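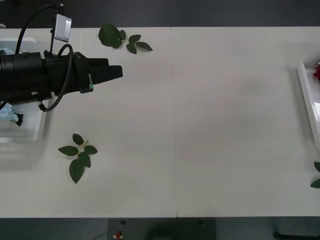 The cables are the first thing to look at every morning, in the opinion of Efthymia Galanis, and only after them the program. A cable that is too short will pull at the wrist, and a cable that is too long will find something to hang on. In the Poltum workshop in Sturum both mistakes were made in June, and the flower cell there lost two working days.

The cell has now been set up again, the workshop reported on 2018-08-05. It is a single black arm with a parallel gripper, working over a long white table, and its task is to handle artificial flowers and sprigs of leaves for the decoration firm Kouris. The sensor box is held above the wrist on a thin rod, and it is this rod that caused most of the discussion. When the cable pulled on it, the box turned a little. The arm then closed its fingers beside the stem, always on the same side.

Bahman Alipour, responsible for the cell, first believed that the fault was in the software. He ran the calibration 18 times in one week and received a different result on most of the mornings. "I was repairing the numbers, and the screw was not tight," he says.

The rod is now fixed with a new clamp, and the cable has been given a wider loop beside the body of the arm. The arm is moved by hand speed to its farthest positions before the loop is accepted. If the cable becomes straight in any of them, it must be laid again.

The table also received attention. Its white panels meet in a seam, and the height on both sides of it is checked with a straight ruler. The tray with the raised rim needs a check of its own, as the gripper must come over the rim without touching. For this the arm is stopped above the pale surface and lowered in small steps, with one person standing near the red stop button.

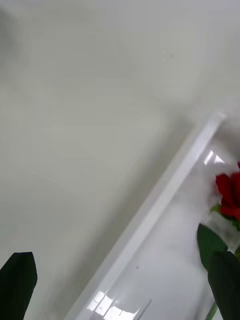 New care plan for the gripper

The second part of the work concerns the fingers. Artificial leaves are smooth and light, and dust on the fingers is enough to let them slide. The fingers are wiped with a dry cloth at the start of each shift — no cleaning liquid, which left a film on the leaves when it was tried in the spring. Then the gripper is closed with nothing in it, and the tips are compared. They should finish at the same height, and the gap between them should be even down to the base.
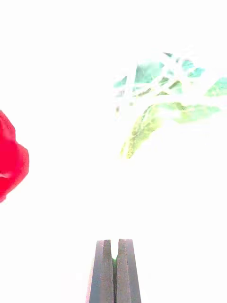

If one tip stands higher, the screws of that finger are opened, the finger is seated again, and both sides are tightened a little at a time. After this the cell has to make 24 test picks with mixed stems before it may return to normal work. More than two failed picks mean that the alignment is repeated from the beginning.

The results go into a paper notebook that stays at the table. Alipour would prefer to have them in Sornis, the maintenance program of the workshop, but the form for grippers is not ready there.

Kouris has asked for thicker stems to be added in the autumn. The present fingers will be kept for the first tests, and the clamp on the rod will be checked again before they start.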